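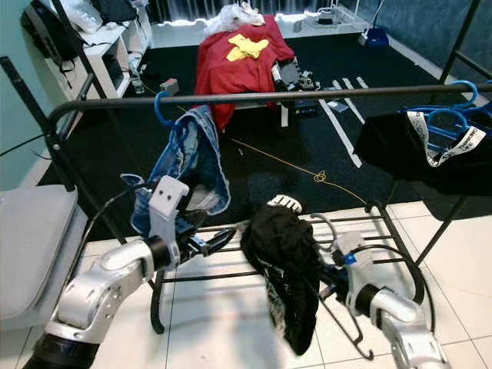
June
by Faizal Menon

I finally got the left wrist back together and I have been grinning for most of the afternoon. If you read my last post you know it had developed a wobble, the kind you could feel with two fingers before you could see it, and I'd been putting off opening it up for as long as the cell would let me. Well, the cell stopped letting me. Jeans did it. Shirts are polite, a T-shirt weighs nothing and forgives everything, but a pair of jeans on a hanger pulls back at you, and when the left arm took hold of a hem and tugged it straight the whole wrist would give a tiny nod, like it was agreeing with the jeans.

So! This is a post about a wrist, and then about all the other little jobs that got done while the cover was off, because that's how it always goes.

For anyone new: the cell is two arms that stand in front of an ordinary clothes rack and do laundry chores, mostly hanging things up, straightening them, taking them down again. Fatemeh Mousavi does the teaching and the software. I do everything that needs a screwdriver, and I write these posts, which she reads and then corrects in person.

The wrist first. The cover comes off with four small screws, and under it there's a clamp ring that holds the gripper flange to the output of the last joint. I was all ready for a dead bearing. I had even ordered one from Losix (it's sitting in a drawer now, brand new, and I feel oddly fond of it). The bearing was fine. The clamp ring had backed off by maybe a quarter turn, and there was a shiny crescent on the flange where it had been rubbing. I cleaned the whole thing with alcohol, put a drop of medium thread locker on each clamp screw, and tightened them in a cross pattern, a bit at a time, going around twice. Then I left it overnight. I always want to skip the overnight part and I'm always glad I didn't.

While I was in there I looked at the other arm too. Same ring, same screws, still tight, but no thread locker at all, just bare metal. It got the same treatment. If you have a pair of arms and one of them has come loose, go open the other one. It takes ten minutes and you already have the right driver in your hand.

Next, fingers. I love working on the fingers, it's the part of this machine where you can change something before lunch and see a difference after. The pair we use for cloth doesn't match: one finger is a white block, the other is a black angled piece that comes in to meet it. Denim gets pinched between the two near the tip. When the fingers are lined up properly you can grab one layer of a hem or both, your choice. When they aren't, you get one and a half, and then the cloth creeps out sideways as soon as there's any load on it.

My check for this is low-tech and I recommend it to everybody. Close the gripper on a strip of plain paper, gently, and try to pull it out. Then do it again with the strip moved over toward one side of the finger, then the other. It should feel the same in all three places. Ours dragged hard on one side and slid out like nothing on the other, so the angled finger was sitting crooked on its mount. Loosen, nudge, tighten, paper again. It took me five rounds and a cup of tea to get it even, and I enjoyed every one of them.

Then the zero. After you have had a wrist apart you can't trust the old numbers, so Fatemeh and I redid the home position for both arms. She calls out, I read back, we write it down on paper AND in the file. The left wrist's open position had been stored as 681 counts, and it came out 76 counts away from that with the fingers fully open. That's a lot! It explains a whole family of near misses from the past few weeks, where the gripper would come down just beside the cloth and close on air with total confidence. I'd blamed the camera. Sorry, camera.

Now cables, my least favorite and the thing that breaks most. Every failure I've had in this cell that wasn't a loose screw was a cable. The ones that run along the outside of the arm have to bend every time the wrist turns up, and if the slack sits in the wrong spot you get a sharp kink right behind the joint. What I do now is turn the wrist as far as it will go each way, by hand with the power off, and watch where the cable wants to go. Then I tie it there, loosely, and do both extremes again. The Rostami sleeves I tried in the spring looked great and were too stiff, they fought the wrist and made the current readings jump. I've gone back to soft ties, a little apart from each other, with the tails trimmed flush. Trim them flush!! A sharp tie tail will catch a knit sleeve every single time and you'll spend the afternoon picking threads out of a joint.

The floor cables are another story and I'm not finished there. There's still a thin yellow one wandering across the rug with a loop in it that I keep meaning to straighten. It's on the list.

The rack deserves a paragraph. People ask about the arms and never about the rack, but the rack is half the machine. Ours is black metal tube, slanted posts, one rail up top and a shelf of rods down near the floor, the sort of thing you could hang your own shirts on. It's also light, and a light rack on tile will walk. Each tug moves it a hair, and by the end of a long session the rail is a finger's width from where the arms believe it is. I tried sandbags (ugly, and they ate the shelf space), and then I tried thin rubber feet from the Sellby catalog, and the feet won easily. I push on the rail with one hand before every session now, both ends. If it moves, I stop and fix that before anything else gets switched on.

Hangers, quickly. We keep blue plastic ones and a few black wire ones. The plastic ones are all alike, which is lovely, the hook is always where you expect it. The wire ones are each their own person. I used to bend them back to shape between runs, and I've quit doing that, because Fatemeh wants the arms to meet some bent ones and she's right. What I do check is the tip of the hook. If it has a burr on it I take it off with a bit of fine paper, and that's been enough to stop the scratches on the rail.

Here's my routine as it stands, which I've taped up inside the tool cabinet:

Before a session: push the rail, wiggle both wrists with two fingers, wipe the finger pads, run each arm slowly to home and listen. The listening is real. A healthy joint on these has a soft even whir and when something's off there's a tick in it, once per turn, well before anything shows up in the log.

After a session: lint. There is so much lint! It packs into the gap behind the finger mount and turns into felt. I go in with a soft brush and then tweezers. Black cotton is the worst offender, fleece is second. I also look at the joint temperatures, and if a wrist has gone over 65 degrees I write it down along with what it was lifting.

Every couple of weeks: the clamp screws, the paper test, the cable ties, and a proper clean of the joints with the covers on.

One thing I'd like advice on. The controller software is from Gikex, and after a power cut it comes back up with the left arm's speed limit set to the default and the right arm's set to whatever we had before. Always that way around. Fatemeh has a script that sets both at startup, so it isn't hurting us, but it bugs me, and if anyone out there has the same setup and has found the actual setting I would be so happy to hear about it.

We ran denim again once the zero was done. The nod is gone. The left arm took the hem, pulled, and the wrist just stayed put, and Fatemeh made me come and feel it with my own fingers while the arm was parked, and then we both stood around admiring a pair of faded jeans for longer than I'd like to admit. The hem still came out crumpled, mind you – there's plenty of teaching left to do on that, and that part is hers.

Next up is the right gripper, which gets the paper test tomorrow morning. I have a fresh strip cut already.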